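Leonor Vilela
house rules for recording garment folding with hand-held grippers, a thread, typed fast between takes
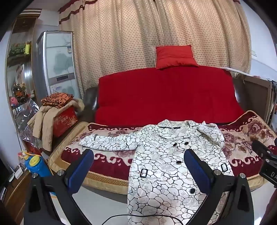
1/ we've got 29 homes signed up for July and everyone has been doing it slightly differently. so these are the rules now. Ecaterina Radu wrote the first draft, I cut it in half, shout if something's missing

2/ before anything else: ask. written yes from whoever lives there, and a yes for that room, not "the flat". if someone walks in who hasn't signed, stop and bin the take. no arguing about it

3/ letters, photos, medicine, screens with stuff on them. out of view before you start. fridge doors count, people stick all sorts on a fridge

4/ leave the rest of the room alone though!! don't strip the sofa. patterned throws, bright covers, busy curtains all stay. the Braten set was all plain tables and the folding model fell over the minute it met a flowery blanket

5/ garment starts open, front up, collar towards the back of the seat. one sleeve out and one bunched is fine. do NOT tidy it first, the tidying is the job

6/ buttons and buckles: grip the cloth next to them, never on them. hard bits chew up the ribbed pads and then the pads slip for the next person

7/ coats are slow. long ones hang off the front of a seat and people rush the bottom half. let it take as long as it takes. a slow clean take beats a quick one with a snatch in it

8/ cables. keep the slack behind your wrist. if it drops across the garment mid take, carry on if it's lying loose, stop if it snags. tick "cable" on the sheet either way, Kunden filter on that box

9/ both grippers in use, always. no parking one on the armrest and finishing with the other. and no bare hands in shot until you've said stop

10/ check the finger screws every 30 takes. finger tight isn't tight. Jitaru lost a pad down the back of somebody's settee and we had to buy them a new cushoin

11/ cap is 200 takes per home, then move on. we need 500 coats and jackets overall and I'd much rather they came from lots of front rooms than from one very patient auntie

12/ labels: say what the thing is in normal words. "long coat, buttons, collar". not "outerwear item B". if you don't know the fabric leave it blank, don't guess

13/ failed takes get kept, marked failed. Vollero's old rule was delete them, ignore that, it's out of date. only the consent ones get binned (see 2)

14/ put everything back where it was at the end. fold the coat properly yourself if the last take left it in a heap. say thank you

15/ Ecaterina says I forgot batteries. swap at a quarter left, dont wait for the beep

16/ also shoes off if it's a shoes off house. pdf going up tonight once she's fixed my numbering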